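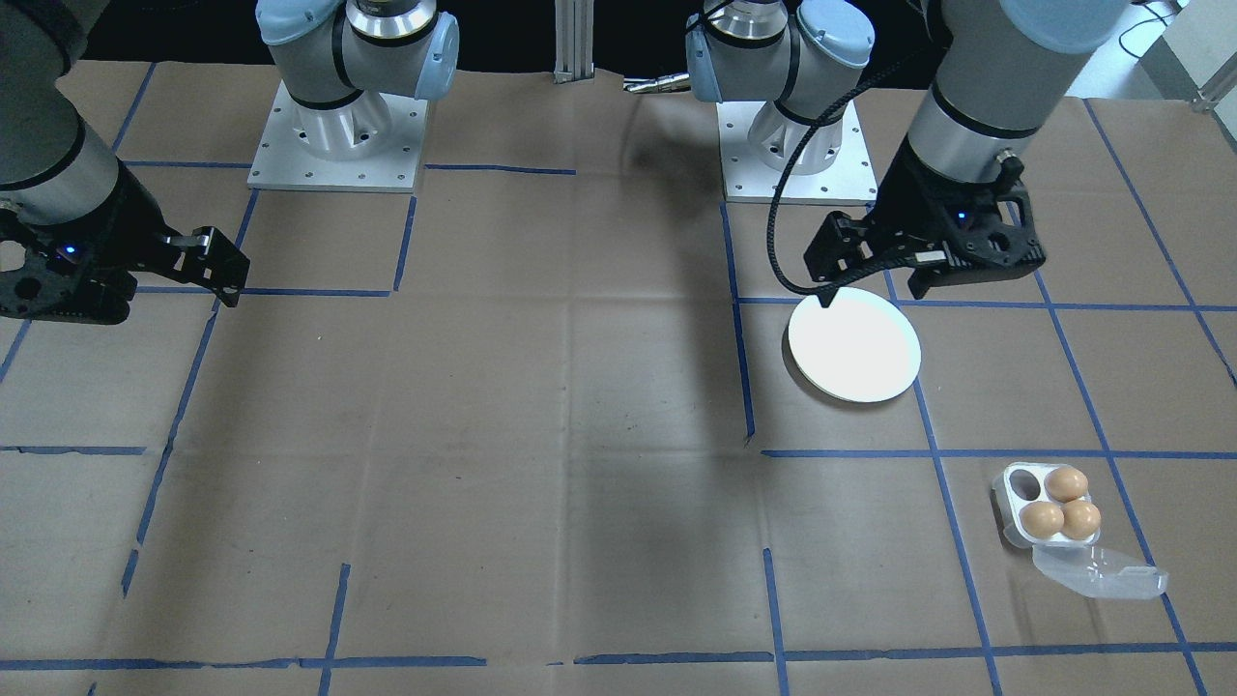 Why would a brewery hand its beer over to a distributor at all?

Mostly trucks. A distributor already owns the vehicles, the cold warehouse and the sales staff, and it already stops at the bars and stores you want to get into. You give up a slice of the price on every keg and case, and you get reach you couldn't afford to build yourself.

Week 4 notes: Getting the beer out the door

These go with the lecture on distribution, and I've written them up more fully than usual since so many of you were asking about the keg arithmetic afterward. Read them before the pricing worksheet. The chapter on shelf space can wait until after the break.

Quick reminder of where we were. Last time we followed Flodo, our small brewery outside Histden, through its first year of selling over its own bar. Taproom beer is lovely money! You pour it, someone pays full retail, and no one stands in between. The trouble is that a taproom only holds so many people, and by the end of that year Flodo had tank space sitting idle while the room was already packed on the nights that mattered. So the owners started looking at outside accounts, and that's the decision we're working through this week.

The three tiers

In the United States, most alcohol moves through three levels: the producer, the wholesaler (I'll say distributor and wholesaler and mean the same thing), and the retailer. The system took shape after Prohibition, when legislators were worried about brewers owning saloons and pushing drink through them. States wrote their own versions, and they don't match. Some let a small brewery deliver its own beer, some cap how much it can deliver, some don't allow it at all. Please don't carry a rule from one state to another on the midterm – people do this every year and it hurts to mark.

Flodo is in a state where small brewers may self-distribute. For class purposes assume there's no cap.

What a keg is worth to you

Let's do the sum from the board again, slowly. A bar in Histden pays $284 for a half-barrel keg of Flodo's pale ale. If Flodo delivers it, Flodo gets the whole $284. If Numari, the regional distributor, delivers it, Numari wants a 25 percent margin, and this is where half the room went wrong. Margin is figured on the selling price. A quarter of $284 is $71, so Flodo gets $213.

If you took Flodo's $213 and added 25 percent, you'd get a lower bar price than $284, and that's a markup, a different animal. Same percentage, different base. Write the base next to the percentage every single time and you'll be fine.

So it looks like self-distribution wins by $71 a keg. It does, until you start paying for things:

The van, with insurance, fuel and a cooling unit that works in August
The driver, including all the time spent waiting for a manager to come sign
Someone to sell, because kegs don't sell themselves
Cold storage away from the brewhouse floor
Chasing unpaid invoices, where your state allows credit (several don't, so check)
Kegs that never come home

I'd like you to spend a while on that last line. Flodo owns 300 kegs. Beer is leaving in some, others are waiting at bars, a few are in the wash line, and a few are being used as patio stools by someone's cousin. Every keg that's out longer is one you can't fill. When Flodo only served its own taproom the shells came back the same evening. Once they go to outside accounts you're waiting on other people's storage rooms, and your fleet feels a lot smaller than it did on paper.

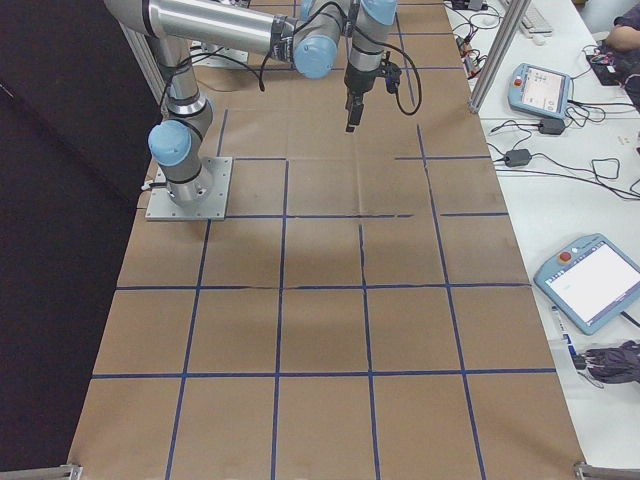

Can a brewery self-distribute near home and use a wholesaler farther out?

Many do, where state law allows it. The usual split is by territory: the brewery keeps the accounts it can reach easily, and the wholesaler takes the rest under a contract that names the counties. The tricky part comes later, when the wholesaler is doing well and asks for the home territory too.

This is more or less what Flodo decided. They kept Histden and everything inside a 2-hour drive, which came to 66 accounts, and signed with Numari for the rest of the state. I like the arrangement as a teaching case because it's messy. Bars near the boundary got calls from both sides. One restaurant group had a location on each side of the line and wanted a single invoice. Flodo's driver knew every bartender by name, and Numari's reps had a whole catalog to get through, so the same beer got very different amounts of attention depending on which side of the county line it landed.

Living in someone else's book

A distributor's list of brands is called its book. Numari's book is long, and near the top sits Thorlacius, a big easy-drinking lager that pays for a good share of the trucks. If you were a Numari rep with ten minutes in front of a busy bar manager, which brand would you bring up first? Exactly. You don't need to be lazy or hostile to small breweries to make that choice, you only need to be paid on volume.

What can Flodo do about it? We came up with a decent list in class, and I've tidied it up a little. It can send its own person on ride-alongs, so the rep spends a day with the beer and remembers it. It can offer fewer beers, which sounds backward, but a rep can keep two or three in mind and can't keep eleven. It can share the cost of a short sales incentive, if the state permits that. And it can keep samples fresh. Someone in the back row suggested better T-shirts, and you know, I've seen worse plans.

Before anyone signs

Franchise law is the part I went through too quickly, so here it is again. In many states, once a brewery gives a brand to a wholesaler, it can be very hard to take it back. The contract might say one thing, and the statute might override it. Breweries have ended up paying large sums to leave a wholesaler that had more or less stopped selling their beer. Other states carve out exceptions for small producers, so the size of the brewery matters as well.

Look for these when you read the sample agreement: the territory, which brands are covered (and whether future brands are swept in automatically), what counts as good cause for ending it, how much notice is needed, and how a buyout would be priced. The future-brands clause is easy to skim past. I skimmed past it myself the first time I read one.

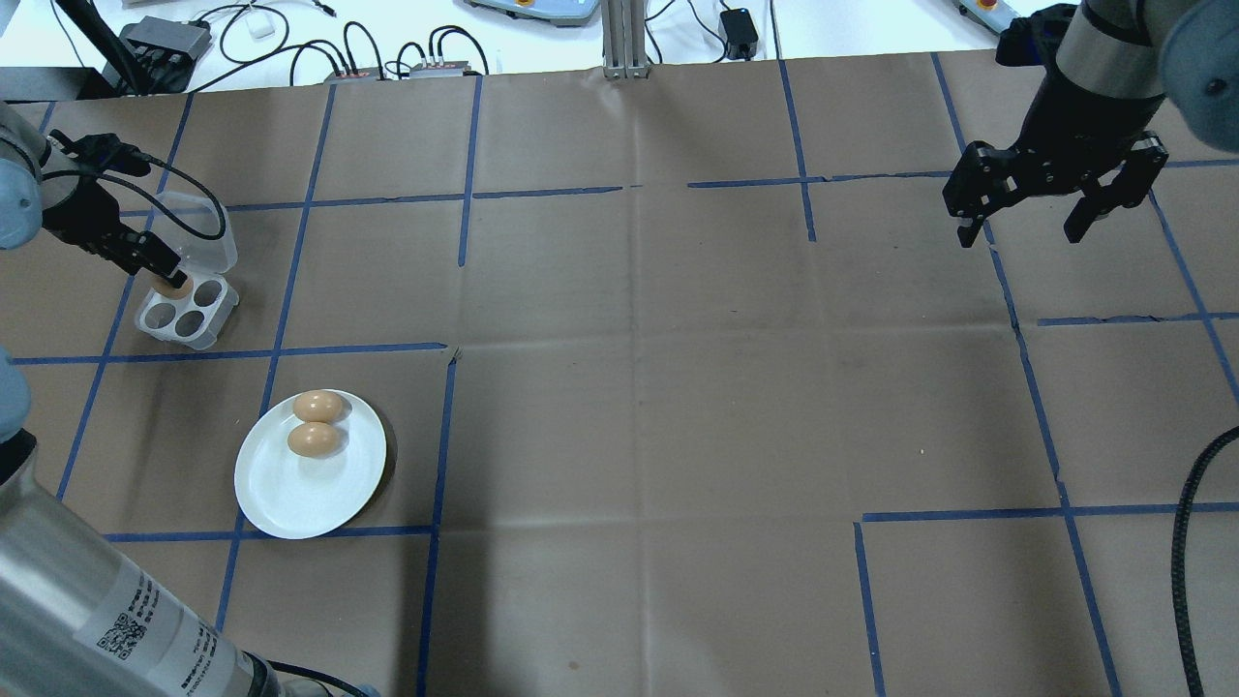 For the worksheet

Use the $284 bar price throughout, and keep Numari's margin at 25 percent unless the problem says otherwise. You'll be given monthly costs for the van, the driver and storage, and you need to find how many kegs a month Flodo has to deliver before doing it in-house beats handing it over. Divide the monthly costs by the $71 saved on each keg. Show me the division, please, even if you did it on your phone.

The second part asks you to write a page on whether Flodo should hand over the 66 home accounts when Numari asks. I don't have a preferred answer. I do want to see the keg fleet mentioned somewhere, and I want to see you pick a side!

Bring a printed copy of the sample agreement next time, with the termination section marked up. We'll start there and then move on to chain grocery stores, where the buyer wants everything in cans and the kegs stop mattering.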